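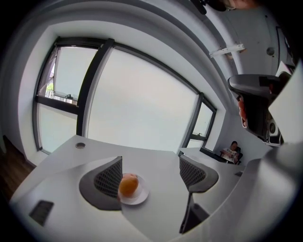 *Gripper camera, table by the window. Orange on a white saucer, two mesh-back chairs behind it.*

# Sumetti: office pick set, October

Sumetti is the handheld part of the Zolik grasping work. An operator carries the gripper, performs a short task with it, and the camera on the tool records the view that the policy will later receive as input. This page shows frames from the office set, with notes on what each one is useful for. The set holds 3,000 episodes, of which 1,099 have been checked and labeled so far.

Notes on the first frame:

- Task label: `pick_round_from_saucer`.
- Windows and ceiling lights stay in view. Exposure is left on automatic — locking it made the tabletop too dark in the morning episodes.
- The lens is wide enough to keep a finger and its orange-tinted pad in view along with the fruit. Annotators should mark the fruit only. Pad and peel are close enough in color that the first segmentation pass merged them in 40 episodes.
- Background people are kept. Faces are blurred before export.

The next frame looks up toward the ceiling, with a rounded orange-brown object seated in the dark grey collar of the housing. It fills much of the lower center and hides part of the window, so pose estimates from window corners get a low weight here. The person leaning in wears a small head-mounted camera; the face is already blurred.
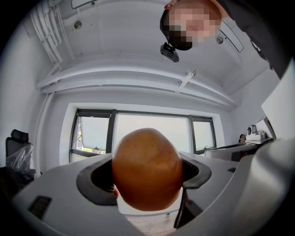 ## Labels and access

Occluded frames carry the flag `occ_high` and remain in the training split. Episodes with a tracking gap longer than 4 frames go to a separate folder and are reviewed by hand.

Exports are on the Susalex share under `sumetti/office`. Label corrections go to Zakhar Chornovol, with the episode number and the frame range.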